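Testleserinnen und Testleser für Fototipps gesucht (Honorarbasis, Brurholm und remote)

Wir sind Karkalwood, ein kleines Fotomagazin mit angeschlossenem Verleih für Kompaktkameras, Blitzgeräte und mobile Fotodrucker. Auf unserer Website stehen inzwischen 2,014 Tipps. Wir haben den Verdacht, dass ein guter Teil davon nichts taugt.

Manche sind voneinander abgeschrieben, andere stammen aus Pressemappen. Bei etlichen weiß im Haus niemand mehr, ob sie je ausprobiert wurden. "Goldene Stunde nutzen" steht vermutlich in fast jedem zweiten Artikel. Ob jemand damit bessere Bilder macht als vorher, wissen wir nicht. Das wollen wir jetzt prüfen, angefangen mit der Reihe über Blitzen in Innenräumen.

Gesucht werden 4 Personen, die gern fotografieren und ungern glauben, was man ihnen erzählt. Eine Ausbildung ist nicht nötig. Wer beruflich fotografiert, darf sich bewerben, sollte aber damit rechnen, dass die eigenen Gewohnheiten ebenfalls auf den Prüfstand kommen.

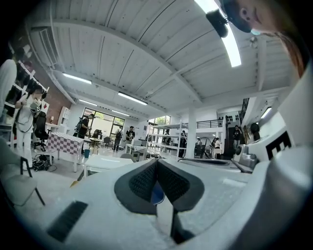 Großer Innenraum mit weißer Decke

Was zu tun ist: Sie bekommen pro Woche eine Liste mit Tipps, setzen jeden davon mit Ihrer eigenen Kamera um und fotografieren dasselbe Motiv einmal ohne. Dazu schreiben Sie ein kurzes Protokoll im Programm Plustus. Das Programm ist umständlich, wir haben kein besseres. Lobende Adjektive bitte sparsam - "funktioniert bei mir nicht" ist ein vollwertiges Ergebnis.

Was wir nicht bieten: Ruhm, kostenlose Ausrüstung, "Sichtbarkeit". Leihgeräte gibt es für die Dauer des Tests und danach gehen sie zurück. Die Firma Kaijage stellt uns Fotopapier zur Verfügung, hat auf die Auswertung aber keinen Einfluss. Sollte sich das ändern, erfahren Sie es von uns, bevor Sie weiterarbeiten.

Honorar: 4,000 Kronen für den gesamten Durchgang, zahlbar in 2 Raten. Die Rechte an Ihren Bildern bleiben bei Ihnen. Wir veröffentlichen nur, was Sie einzeln freigeben.

Bewerbung bis 23. Mai 2020 per E-Mail an Hermenegildo Contreras, Redaktion. Bitte kein Portfolio und keinen Lebenslauf. Schicken Sie uns einen Fototipp, den Sie für Unsinn halten, und zwei Bilder, die das belegen - oder eben nicht. Rückfragen zum Ablauf bitte ebenfalls schriftlich, das Telefon ist nur unregelmäßig besetzt.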